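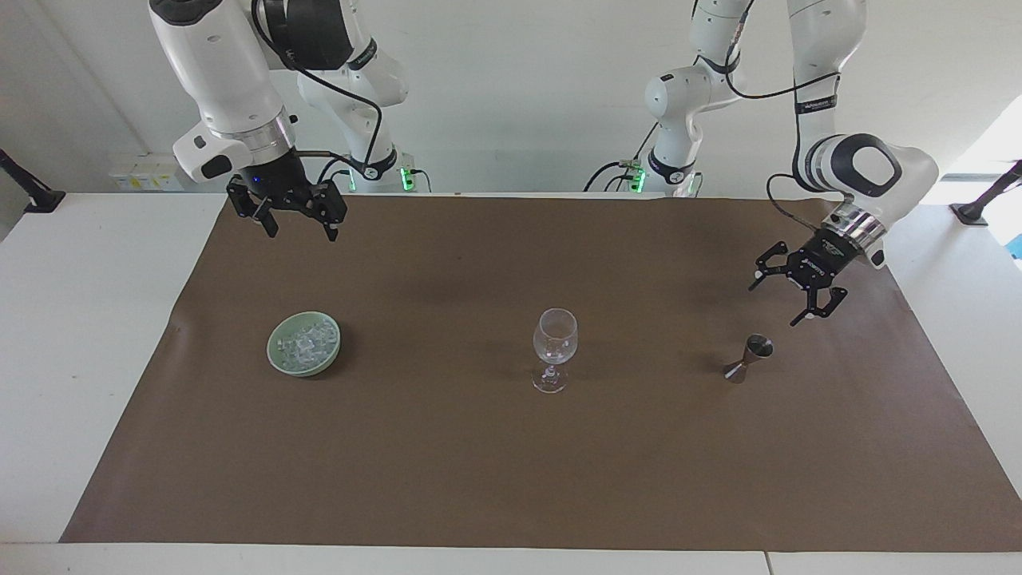
Ice for Drinks at Home

Cloudy ice is mostly trapped air. Water in an ordinary tray freezes from the outside in, and whatever was dissolved in it gets pushed to the middle. To get clearer cubes, freeze the water from one direction only. Put a small hard-sided cooler, lid off, inside the freezer and fill it three quarters full. The top freezes first and the cloudy part ends up at the bottom. Take the block out before it freezes solid, usually after 18 to 24 hours, and pour off the water left underneath.

Boiling the water first helps a little. Boiling it twice doesn't help any more than boiling it once.

Cutting the block

Let the block sit on the counter until the frost on the surface goes shiny. Ice straight from the freezer shatters. Score a line with a serrated bread knife, set the blade in the line and tap the back of it with a wooden mallet. Keep a folded towel under the block and your other hand out of the way.

Storing cubes

Ice picks up smells from the freezer, and onions and fish are the worst. Once the cubes are hard, move them to a zip bag and press the air out. They keep well for a month. After that they shrink and start to taste stale, so use the old ones in a cooler or tip them on the houseplants after they melt.

If cubes stick together in the bag, drop it on the counter from a few inches up. Don't run water over them. They will freeze into one lump when you put them back.

How much to make

For a summer party, plan on a pound of ice per guest for drinks, and the same again if you are chilling bottles. We ran out at our July cookout and had to send Mei Baptiste to the gas station in Letendale. Start bagging cubes a week early if your freezer is small.

Serving

A bowl of ice on the table melts fast. Chill the bowl first, and set a small upturned saucer in the bottom so the meltwater drains away from the cubes. Fill it halfway and top it up. Use tongs or a scoop. Never scoop ice with a glass. If the rim chips, you will not find the piece, and you will have to throw out the whole batch.

Stemmed glasses can be chilled in the refrigerator for half an hour. Don't put thin ones in the freezer and then pour in something warm. If you forgot to chill them, fill them with ice and cold water while you mix the drinks, then empty them and shake out the drops.

Measuring

Most double-ended jiggers hold 2 ounces on the large side and 1 on the small side, but plenty of them don't. Check yours once with water and a kitchen scale. Two ounces of water weighs 59 grams. Fill to the brim, as many have no line inside. Rinse the jigger between syrups or the next drink will be sweeter than you wanted.

White film on trays

Hard water leaves a chalky film on ice trays. Soak them in equal parts white vinegar and warm water for an hour, wash with dish soap and rinse well. Silicone trays that still smell can go in the oven, empty, at 195 degrees Fahrenheit for an hour. Check that the maker allows it.

Tips on this page collected by Ruoxi Wan. Last updated February 21, 2025.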